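Filling Funnel

A filling funnel, also called a jar funnel in older housekeeping books, is a cone-shaped kitchen tool used to guide dry or liquid foods through a narrow opening. It is one of the humblest things in the drawer, and one of the most missed when it has wandered off somewhere and there is a bag of seeds waiting to be put away.

Form and sizes

The funnel has two parts, a wide mouth (the cone) and a narrow spout (the stem). Liquids will pass through almost any stem, but seeds, beans and grains need more room, and a stem 18 mm across is a comfortable size for most of them. The Beltar pattern, long a favorite with home canners, has a short stem and a steep cone, while the Halász pattern is shallower and holds more at once - a pleasure to use, though it does tip over easily when set down.

Use with seeds

Seeds are usually sorted in a shallow bowl first, so that bits of husk and stem can be picked out by hand. They are then poured slowly through the funnel into a clean, dry jar, with one hand steadying the glass. Long, flat seeds such as pumpkin like to bridge across the stem and stop, and a gentle tap on the side of the cone will generally set them moving again. A 900 ml jar can be filled in 2 or more pours, with a little shake in between to settle everything down.

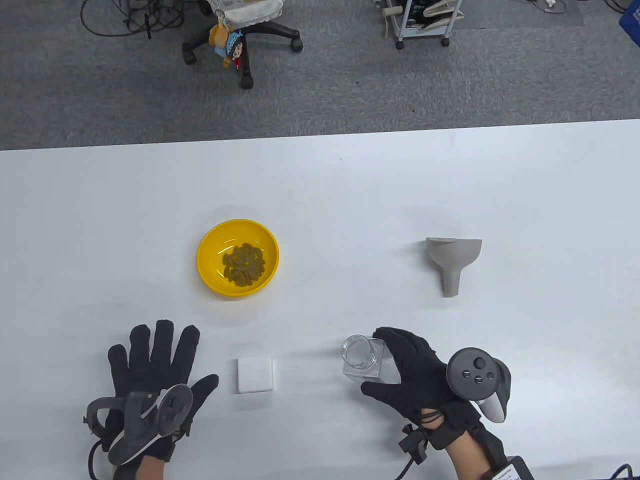 Storage and care

Filled jars are closed with a tight lid and kept in a cool cupboard. In the villages near Itov, where pumpkins are sown in June, households traditionally keep 4 jars back for the next planting. Funnels should be washed in warm water and dried well inside the stem, where crumbs love to hide.

See also: Canning jar; Ladle; Arnent sieve

Last edited 12/27/21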